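巾着袋でそろえる贈りものの包み方
生活デザイン演習 グループ課題 最終報告

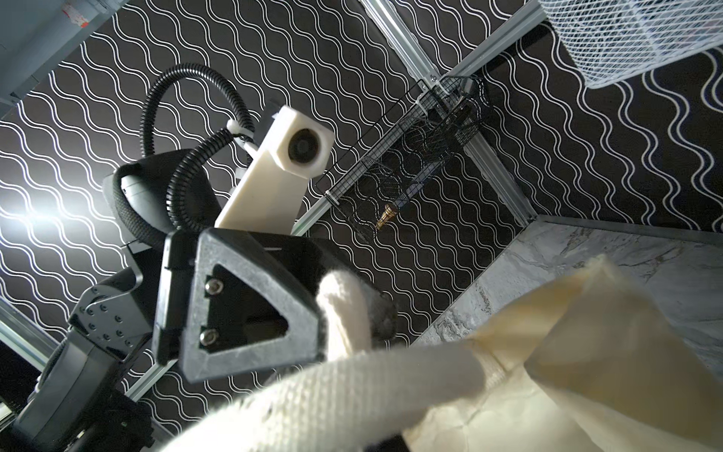
私たちの班が選んだテーマは「捨てない包み方」です。きっかけは6月の中間発表で、箱に紙をかけてリボンを結ぶという、ごく普通の包装を練習したことでした。練習が終わったあとの机に残った紙の切れ端の山を見て、これを布に置きかえたらどうなるのだろう、という話で班じゅうが盛り上がり、そのまま後期の課題になりました。

メンバーは私と、留学生のPei-shan Yuenさんの二人です。Yuenさんは型紙と縫製、私は箱と袋の寸法合わせと記録を受け持ちました。といっても途中からはほとんど一緒にやっていて、どちらの担当だったか分からない作業のほうが多いです。

1 布と紐を選ぶ

布は生成りに近いクリーム色に決めました。最初は柄物も考えていて、手芸店Rallonの端切れコーナーで長いこと迷ったのですが、中に入れる箱が石目調のグレーなので、布まで柄にするとかなり騒がしくなります。店の通路で箱のふたと布を並べてみたとき、クリーム色の無地だけがすっと落ち着いて見えて、二人同時に「これ!」と言いました。

紐は白の編み紐です。細い丸紐も試しましたが、細いと口を絞ったときに布に食いこみ、ひだが深くつきすぎます。太い編み紐は結び目が大きくなるかわりに、ひだの出方がゆったりして、指でつまみやすいのがとても良いところです。握力の弱い祖母に試作品を渡したら、太い紐のほうは一度で開けられました(細いほうは途中であきらめて私に返してきました)。

材料費は布と紐を合わせて1346円でした。箱は家にあったものなので入れていません。

2 箱に合わせて袋の大きさを決める

いちばん時間を使ったのがこの部分です。巾着はたたむと平らなのに、箱を入れると角が四つできます。布の幅を箱の幅ぴったりで取ると、角のところで布が突っ張り、口がきれいに閉まりません。反対にゆとりを取りすぎると、下のほうに布がたまって、だらんとした印象になります。

試作の一つめは完全に小さすぎました。箱は入ったものの口が閉じず、紐が箱の上で宙に浮いてしまい、Yuenさんが「帽子を忘れた人みたい」と笑っていました。二つめで横幅と丈の両方を足し、底にマチをつけたところ、見違えるように収まりがよくなりました。マチをつけると決めたのはYuenさんで、以前Kikitzというワークショップで習った縫い方だそうです。底の角を三角に折って縫うだけなのに、箱の座りがまるで違います。ここは本当に感動しました。

丈については、口を絞ったあとに布が上へ少し立つくらいが好みだという結論になりました。数値の公式を作ろうとも思いましたが、布の厚みでかなり変わるので、実際に箱を置いて布をかぶせ、手で口を握ってみて決めるやり方をすすめます。待ち針はその状態で打ちます。

3 包む手順

(1)袋を裏返し、底の角を指で押して形を出してから表に返す。
(2)袋の口を広く開いて外側に折り返し、箱を底から入れる。立てたまま上から落とすと布が引っぱられて片側に寄る。
(3)折り返しを戻し、四つの角に布が均等に回っているか確かめる。
(4)紐の両端を持ち、ゆっくり絞る。途中で一度止めて、ひだを手で散らす。
(5)片蝶か、ひとつ結びで留める。余った紐は前に垂らす。

(4)の途中で止めるひと手間は、あとから加えたものです。一気に絞るとひだが紐の出口に集まってしまいます。止めて、散らして、また絞る。慣れると歌を一節口ずさむくらいの間にできるようになります。

角が布からつんと立ってしまう場合もあります。最初は失敗だと思って必死に押しこんでいましたが、見慣れてくるとこれはこれで愛嬌があり、最終発表では一つをわざとそのままにしました。講評では意外なほど好評でした。

4 発表会での反応

11月の発表会は学内ギャラリーPlalbridgeをお借りしました。机に箱と袋と紐を置き、来た人に自由に包んでもらう形式です。説明の紙は用意しましたが、読まずに始める人が多く、それがかえって勉強になりました。読まない人はたいてい(2)でつまずきます。口を折り返さずに箱を入れようとして、布が途中で丸まってしまうのです。手順の紙は次に作るとき、(2)を絵だけで大きく載せるつもりです。

うれしかったのは、包み終えた人がなかなか手を離さないことでした。ひだを直したり、紐の長さをそろえたり、もう一度ほどいて結び直したり。紙の包装ではあまり見ない光景です。「開けたあとの袋は何に使うの」という質問も多く、充電器入れ、旅行の靴下入れ、裁縫道具入れといった案がその場で次々に出て、メモが追いつきませんでした。

5 できなかったこと

洗濯の試験が間に合いませんでした。綿の布は縮む可能性があるため、先に水通しをした布とそうでない布を比べる計画でしたが、授業期間内に縫い上げるのが精一杯でした。また、箱の形は四角いものしか試していません。丸い缶や細長い瓶については、Yuenさんがすでに型紙を引き始めています。

袋の口の縫い代も、もう少し広く取ればよかったと思います。太い紐を選んだのに通し口を最初の寸法のままにしたので、紐通しに毎回苦労しました。同じ紐を使う方は、先に紐を通す部分の幅を決めてから裁断してください。

材料の残りは演習室の棚の二段目にあります。後輩の皆さん、どんどん使ってください!

2015年11月8日(日)提出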